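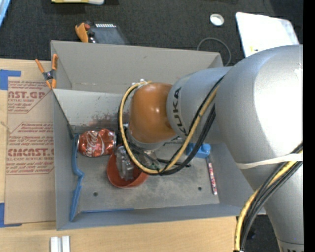 Kovent Bin Picking Starter Cell
Sold and supported by Demden

The Kovent starter cell is a package for labs, training rooms and small shops that want to practice picking mixed items out of a bin before they commit to a production line. You supply the robot arm. We supply the table, the bin, the gripper mount, the cable kit and two days of setup help.

Price and lead time
Base package: $3,000, not including the arm, the gripper or freight.
Cable kit bought alone: $113.
Extra bin with table brackets: $71.
On-site setup day beyond the two included: $597.
Prices last checked 19 January 2019. Orders placed in January ship from our Tiludberg warehouse. Ask for a current lead time before you fix your schedule.

What is in the base package
Wood-top table with leveling feet
Open gray bin with sloped walls
Mounting plate for the gripper
Cable kit with straps and strain relief
Printed setup guide
Two days on site

What you need to budget for separately
The arm is the largest line in most budgets, and the one people already have. The cell works with KUKA arms and with other makes, but tell us the exact model when you order so that we cut the mounting plate to the right bolt pattern. A plate ordered for the wrong flange can be exchanged once at no charge if it has not been drilled.

The gripper is the second line. For mixed household items we suggest fingers that are long and thin enough to reach the bin floor beside a wall. Short fingers cost less, and then the wrist hits the rim on anything that has rolled to the side. Check the reach on a drawing before you pay for a set.

Put some money aside for test items as well. Soft drink cans, plastic bowls, clear packaging and thin sticks make a good first set. Shiny and see-through surfaces are hard on most depth sensors, and a slim stick lying against a wall is hard on most grippers. Cans dent quickly, so plan on replacing them.

Planning the space
Measure the swing of the elbow as well as the reach of the wrist. With a large arm working low over a bin, the elbow comes down beside the table and needs its own clear area. Many floor plans we receive show a circle for the gripper and nothing for the rest of the machine.

Leave room behind the bin too. Tools and tape end up there during setup, and anything within the arm's path has to be moved before a run.

Cables
Allow for a loose loop at the wrist. The joint has to turn without pulling on its fittings, and a cable tied down tight will fail early. The opposite mistake is a loop that hangs low enough to cross the bin, where it can catch on items or block an overhead camera's view of them. The kit includes elastic straps for holding the run against the arm. Expect to adjust them several times in the first week — this is normal.

Holding the bin
The brackets are meant for permanent use. If you are still deciding where the bin should sit, a spring clamp on the rim and blue tape on the table will do for slow test moves. Mark the corners so that the bin goes back to the same place. Fit the brackets before you raise the speed.

Some buyers add acrylic panels as side shields. We do not stock sheet. Cell-cast acrylic is available from plastics suppliers and usually comes with protective paper on it; leave the paper on until cutting and drilling are done.

Wear parts
Bin floors scuff, and the scuffs do not affect use. Replace a bin when a wall cracks or when the floor no longer sits flat. Straps should be checked monthly.

Ordering
Send the arm model, a sketch of the floor area and your preferred setup dates to Ruoxi Fu in the Demden sales office. Quotes are valid for the calendar month in which they are issued. Buyers moving from the older Zacharias table can keep their brackets; the hole spacing is the same.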